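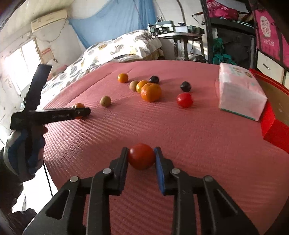 Lelusent asked at the last call whether the fruit has to be bought in specially, and whether a bedroom is all right if the kitchen's too small. No and yes. Use what you'd eat anyway. Bedroom, box room, hallway, all fine as long as there's a flat surface and decent light.

Right, the ad.

PEOPLE WANTED -- fruit sorting at home, short paid sessions

Numuvex is looking for 27 more people for the Skinon round. You sort small things by hand, at home, on a mat. Mostly fruit. Tomatoes, plums, oranges, mandarins, kiwis, that sort of thing. Pick up, put down, move to a crate, start again. Not hard. Can get dull, we won't pretend otherwise.

What you'd be doing

Lay the mat out flat. Scatter the fruit -- properly scattered, not in rows. Sort it by kind, or by size, or into the crate, whatever the card for that session says. Then mix it up and go again. A session is 66 minutes including a break in the middle. Most people do two or three a week.

What you need

A room you can have to yourself with the door shut
Space for the mat, floor or table or end of the bed
Daylight or a good lamp
A plastic crate or tub, any colour
Fruit. Ten pieces or so, mixed, a few that look alike (small orange next to a big orange is ideal)
Tissues or a cloth, plums leak
Both hands free and no trouble gripping. If your wrists play up please say so, we can do shorter sessions

We send the mat, gloves and the session cards. Gloves come in three sizes so measure accross your knuckles before you apply. Everything goes back in the same box at the end, postage paid.

Pay

£68 for each week you finish, paid at the end of July and then monthly. Fruit money on top, keep the reciepts. You keep the fruit as well obviously. Bruised ones are fine for sorting, split ones no, swap them out.

Who can apply

Over 18, live within reach of the Ó Flaithearta depot for box collection, free at least two daytimes. No experience wanted. Renters fine. Pets out of the room during sessions please, and children too.

If you did the spring round with socks and cutlery you can apply again, just put your old number on the form.

How to apply

Fill in the form on the Skinon page. Tell us which room, what surface, what times suit. Up to 500 characters, no CV, no covering letter. Form closes July 29, 2026. Boxes go out in the order forms come in -- late ones go on the list for next time.

Questions in the comments, will answer when I can.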